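4.2 Do date labels change what people throw away?

The claim that clearer date labels would cut household food waste is repeated so often that it has taken on the standing of a finding. We went back to the studies usually cited for it and found less than we expected. Most of them ask people what they would do with a carton of milk described in a sentence. Very few look in a bin. The gap matters, as anyone who has compared a food diary with the trash from the same kitchen will know.

Boateng and Ansari's survey is a case in point. Respondents who were shown the phrase "best if used by" said they would keep yogurt longer than respondents who were shown "use by." The effect was large and the authors made a good deal of it. But the yogurt did not exist. It had no smell, it was not behind a jar of pickles, and there was no child in the house refusing to eat it. We do not doubt that people can tell two phrases apart on a screen. We doubt that this tells us much about a Thursday night.

Our own data come from 284 households that kept a diary through May and agreed to have their kitchen waste sorted and weighed. Of these, 76 dropped out or returned diaries too thin to use. Those who left had more children and larger grocery bills than those who stayed, so the remaining sample is probably tidier than the city it was drawn from. Readers should hold that against us in everything that follows.

The diaries list 1787 discarded items. Each entry asked for the item, where it had been stored, and the main reason for discarding it in the household's own words. Two coders, Cifuentes and Khổng, sorted the reasons separately and then argued over the ones they had placed differently. "Old" was the worst of these. It could mean past the printed date, or limp, or simply that the person had stopped wanting it. We kept it as its own category, which makes our tables uglier and, we think, closer to what was said.

Reasons that mentioned a date were common for dairy and packaged meat and rare for everything else. Fresh vegetables, bread and cooked leftovers made up most of the weight, and these are foods that usually carry no date or have lost it by the time they are thrown out. A campaign to reword labels can't reach a bowl of rice under a plate. Supporters of relabeling tend to report their results by item, where a small pot of cream counts the same as a whole cabbage. Weighed results are less kind to them.

Storage seems to us a more promising place to look, although we are wary of swapping one favorite cause for another. Several households wrote that they had forgotten what they had. Forgetting is an easy thing to write down, and it sounds better than admitting the food was dull. Nyarko has suggested that "forgot" often stands in for "did not feel like cooking it," and nothing in our diaries rules that out. The upright refrigerator, with a tall upper door and a drawer door beneath, gets a lot of the blame in this literature (Figure 3). The evidence against it is mostly anecdotal. 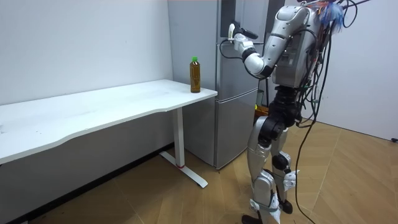

Figure 3. A silver refrigerator against the back wall of a small room, with a white desk along the left wall.

Would a second label, filled in by the household on the day of opening, do any better? For a few weeks, perhaps. Households given stickers used them heavily at first and then stopped, and the drop in discarded weight faded on much the same schedule.

The sticker trial, run with the Comora label sheets, was small and we would not build a policy on it. It had no comparison group that received some other kind of attention, such as a weekly phone call, so part of the early drop may come from being watched. The same objection applies to the trials that report good news, where it is raised much less often.

Section 4.3 turns to package size, for which the diaries give somewhat firmer ground.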